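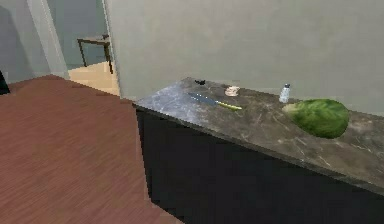 Simulated prep counter with a knife, a glass shaker and a head of green cabbage.

Wumotis is a kitchen automation program at Engelhardt, a canteen company where I've worked the cold line for six years, so take this entry as coming from somebody with an apron on (the wiki editors said first person was fine!). It covers vegetable prep, mostly cabbage, carrots and onions, and it runs on two robot arms made by Trirkix.

Background

The program began in February as a software project. Torben Wiegand's team built kitchens on the computer, with counters, knives and produce, and tried out prep tasks there long before any arm was bolted down at our place. I got to sit in on a few sessions and argue about where a cook would put the knife – great fun, and they even moved things when I complained. The arms started real shifts on 7 September 2020.

Changes to the work

Before Wumotis, a prep shift meant 59 heads of cabbage for the slaw and a sore wrist by lunch. Now the arms do the coring and shredding, and I load, check, season and clean. Cleaning takes longer than it used to, 30 minutes at the end of a shift, and the schedule still doesn't allow for it properly. Seasoning stayed with us because we wanted it to, and I'd fight anyone over that one.

Hours were the sore point. Joscha Mühlbauer, our shift lead, got it in writing that prep cooks would keep theirs, but new trainees are hired on different terms and get a lot less knife practice than I did. Some of them come in early to chop by hand (I usually join them, I miss it).

See also

Flillano, the ordering system used at the same sites.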